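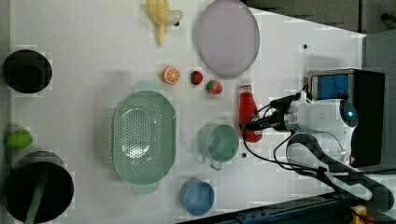 How to Make Ketchup at Home from Fresh Tomatoes

I started making my own ketchup because I had a glut of plum tomatoes one October and had already filled the freezer with sauce. My first batch was runny and tasted like warm salsa, so I've fiddled with it quite a bit!

What you need

72 ounces of ripe plum tomatoes
1 large yellow onion
3 cloves of garlic
1 cup of cider vinegar
Half a cup of brown sugar
2 teaspoons of salt
A pinch each of ground cloves, allspice and cayenne

Plum tomatoes are best (less water, fewer seeds). If you've only got big slicing ones, squeeze the seeds out over the sink first and plan on a longer simmer.

Step 1. Chop the tomatoes and onion and smash the garlic. Don't bother peeling anything except the onion and garlic - the skins come out later.

Step 2. Put it all in your widest pot with a splash of water and cook over medium heat until the onion is totally soft. Stir now and then so the bottom doesn't catch.

Step 3. Blend it, then push it through a fine sieve with the back of a ladle. This is the boring bit. My friend Lilla uses a food mill and is done in no time, and I really should buy one.

Step 4. Back in the pot with the vinegar, sugar, salt and spices. Simmer on low with the lid off for 60 minutes, then start checking. Drop a spoonful on a cold plate, and if a watery ring spreads out around it, keep going. Stir a lot toward the end because it spits and scorches (I wear an apron now).

Step 5. Taste it once it has cooled a little. Mine usually wants another pinch of salt, and sometimes a spoonful more vinegar.

Let it cool, pour it into clean bottles and keep it in the fridge. I use mine up within three weeks. It also freezes well in small tubs, so leave a bit of room at the top and thaw it overnight in the fridge.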